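A Visit to the Open Day at Zaltard

2024-08-04

I attended the summer open day at Zaltard at the invitation of Ebere Idahosa, who coordinates the company's work with outside partners. I write here in a personal capacity, although readers will know that my interest in the subject comes from my years on the equipment board at Okthorpe. The views that follow are my own and do not represent those of the board.

The program was divided into an opening address, a demonstration of handling tasks, a period of supervised practice, and a discussion. Guests were received at the front desk, issued a visitor's badge, and asked to sign the customary form concerning safety and recordings. I was placed in the second group, which consisted of 15 guests, several of whom had traveled farther than I had.

The Opening Address

Amarachi Oyelaran, who leads the training group, gave the address. She described the purpose of the work in plain terms. The company wishes to teach robot arms to pick up, hold, and set down ordinary objects, and it gathers the lessons for those arms from people. A person performs the task with a gripper held in the hand. The gripper carries a camera, and the recording is later used to train a machine to do the same.

Ms. Oyelaran reported that the group had completed 3,702 recorded tasks by the end of the previous month. She was careful to add that a total of this kind says little by itself. A long series of similar recordings, made at the same table by the same person, may teach less than a short series with real variety in it. I was glad to hear this stated at the outset. In my experience, visitors to such events are often given a large number and left to admire it.

A guest asked why the company did not simply have its staff drive a robot arm by remote control. The reply was that it had done so, and that it continues to do so for certain tasks, but that the hand-held tool is quicker to learn and can be carried from one table to the next. The person holding it also feels some of the weight of the object through the handle, and Ms. Oyelaran considers that this makes for more natural movement.

The Demonstration

We were then taken through to the main floor, a large and pleasant room with a high ceiling, a mezzanine at the back, and tall windows looking out on green trees. The ordinary business of the office continued during our visit. Desks run back beneath the mezzanine, and the staff at work there seemed well used to guests.

Nnamdi Nnaji conducted the demonstration. He began with the matter of grip. The tool closes on an object with two curved black pads, and a beginner will usually bring them together too high or at a slight angle. With a tall, narrow item this causes it to lean. Mr. Nnaji asked us to approach slowly, to bring both pads level with the lower part of the object, and to close them only when the tool had stopped moving. He repeated the approach several times at an even pace and invited questions after each attempt.

He next explained the cube fitted to the top of the tool, with its black square markers. The markers allow the position of the gripper to be worked out as it moves. It follows that the operator should avoid covering the cube with a sleeve or with the free hand, a point on which more than one guest required a reminder during the practice that came later. I include myself among them.

Work with two grippers is the more demanding exercise. Each must keep clear of the other, and when two persons share a task they must agree beforehand who is to move first. Mr. Nnaji recommended that this be said aloud every time, including by operators who have worked together for months.

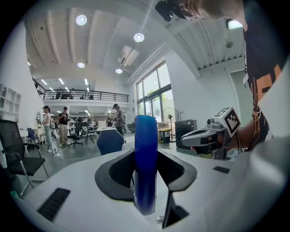 Supervised Practice

Each guest was allowed 20 minutes with the tool. Shoshana Haverford supervised my table and corrected my hold on the handle at once, as I had been squeezing the trigger with the tips of my fingers. She advises a relaxed hand and a steady wrist. My early attempts were poor and my later ones were passable. The tool is not heavy, but I felt the effort in my forearm by the end of the session, and I would suggest that the organizers provide a seat for guests who may want one.

The Discussion

The closing discussion was chaired by Valdemar Stougaard of Erkow, who had been asked to attend as an outside observer. The questions concerned mainly the keeping of recordings and the treatment of the people who make them. On the first point, we were told that recordings made during the open day would be stored separately and would be removed at the written request of any guest. On the second, Ms. Idahosa stated that operators take a break after every second session and rotate among tasks. I asked whether the rotation schedule could be made available to partner institutions. She undertook to inquire, and I will report her answer on this page when I receive it.

A further open day is planned for November, with places for guests from Ugwu and from the district colleges. Those who wish to attend should write to the visitor desk at Zaltard well in advance and state whether they intend to take part in the practice period, for which closed shoes are required. Parking is at the rear of the building, and the entrance there is locked once the opening address has begun.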